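How to Line a Closet or Alcove with Patterned Wallpaper

By Zarmeena Mengal

A closet with three plain walls is a good first wallpaper job. The area is small, mistakes are mostly hidden by whatever goes in later, and you can finish in a weekend. I have done 4 of these now, two of them in my own house, and the steps below are the ones I follow every time.

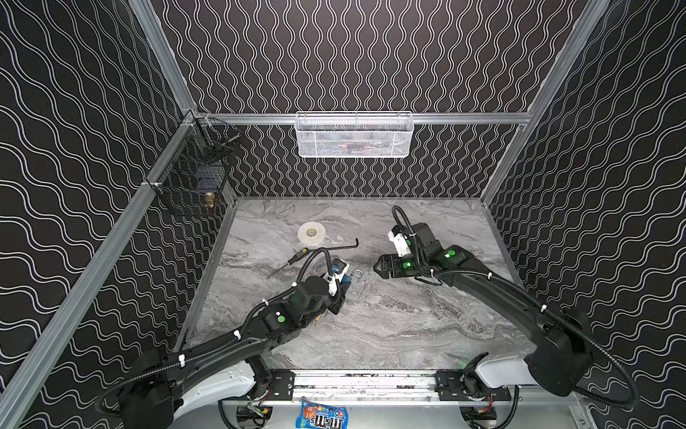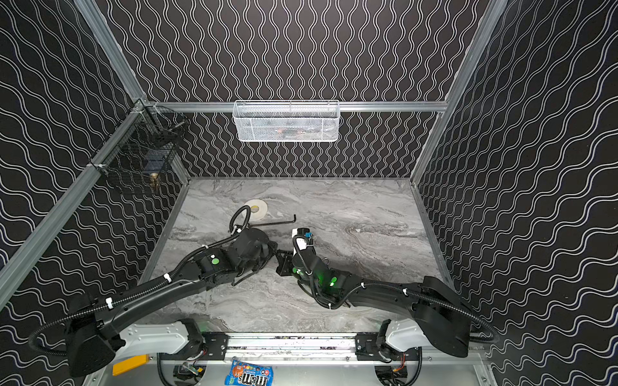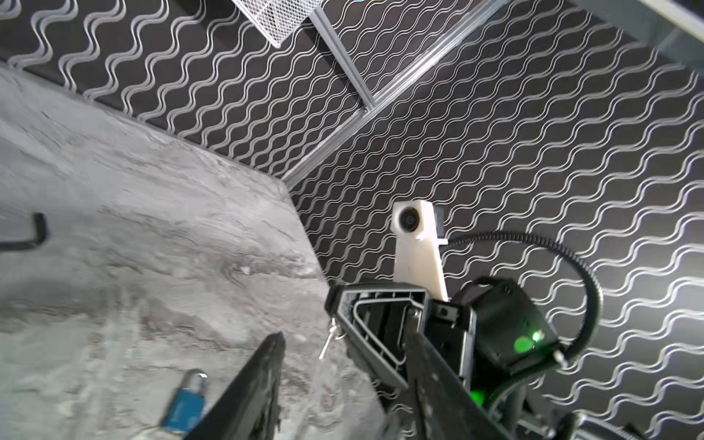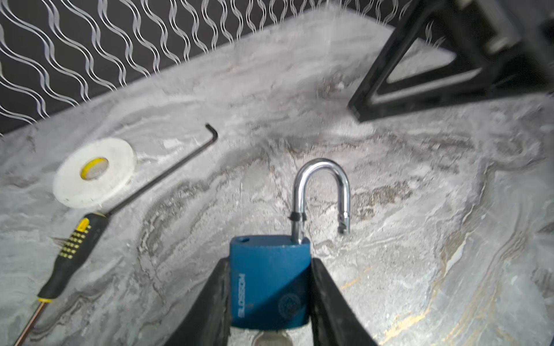

Black paper with wavy white lines in the first three; a blue padlock in the last.

What you need

Wallpaper paste, a pasting brush, a smoothing brush, a seam roller, a plumb line, a long level, a pencil, a sharp knife with spare blades, a sponge and a bucket. You also need a table long enough to lay out a full strip. I use two folding tables pushed together.

Buy all your rolls at once and check that the batch numbers match. Shades can differ between batches, and you will see it at the seam. Read the label for the pattern repeat too. A large repeat means more waste, so add one repeat to the length of every strip when you work out how much to buy.

Step 1. Empty and clean the walls

Take out the rod, the shelves and any hooks. Put the screws in a bag and tape the bag to the rod. Wash the walls with warm water and a little dish soap, rinse, and leave them overnight.

Fill holes with spackle. When it is hard, sand it flat and wipe off the dust. Old glossy paint should be scuffed with 100 grit paper all over. Then put on one coat of wallpaper primer. I skipped primer on my first closet and the paper took paint off the wall when I had to pull a strip back, so now I prime.

If you are using a dark paper, have the primer tinted gray. Seams open a hair as the paste dries, and a white line shows badly between two dark strips.

Step 2. Mark your starting line

Start on the back wall. Measure the width and find the center, then decide whether a seam or the middle of a strip looks better there. You want to avoid ending up with a sliver at either corner. My last closet was 43 inches wide, and the paper was a little under half of that, so I put a seam in the center and let a small amount turn each corner.

Hang the plumb line and draw a light pencil mark top to bottom. Do not trust the corner of the room. Closet corners are often well out of true.

Step 3. Cut and paste

Cut the first strip 4 inches longer than the wall is high -- 2 inches extra at the top and the same at the bottom. Lay the second strip beside it, slide it until the pattern lines up, and cut that one too. Number the backs in pencil and mark which end is up. It is very easy to hang a strip upside down when the pattern is abstract.

Brush the paste on from the middle out to the edges. Fold the two ends in toward the center, pasted side in, without creasing them. Leave it for as long as the label says. If your paper is the paste-the-wall type, skip the folding and brush the wall instead.

Step 4. Hang the back wall

Unfold the top half, set the edge against your pencil line, and smooth downward. Unfold the bottom half and do the same. Work air bubbles out to the sides with the brush. Trim top and bottom with a new blade, holding a wide putty knife as a guide. Change blades often. A dull one tears damp paper.

Butt the next strip up to the first and slide it until the pattern meets. Match it at eye level first, since that is where people look. Roll the seams lightly and wipe off any paste with a damp sponge before it dries.

Step 5. Turn the corners

Never try to wrap a full strip around a corner. Measure from the last edge to the corner at the top, middle and bottom, take the largest number, add half an inch, and cut the strip lengthwise to that width. Hang it so the extra turns onto the side wall.

Drop a new plumb line on the side wall and hang the leftover piece to that, overlapping the small turn. The pattern will be slightly off in the corner. On a wavy or busy design it hardly shows. On stripes it does, and I would pick something else for a crooked closet.

Step 6. Put things back

Give it two full days with the door open before the shelves go in. Find your old screw holes by feel, and cut a small X in the paper at each one before you drive the screw, or it will twist and wrinkle.

Keep the leftover roll and write the batch number on the inside of the core.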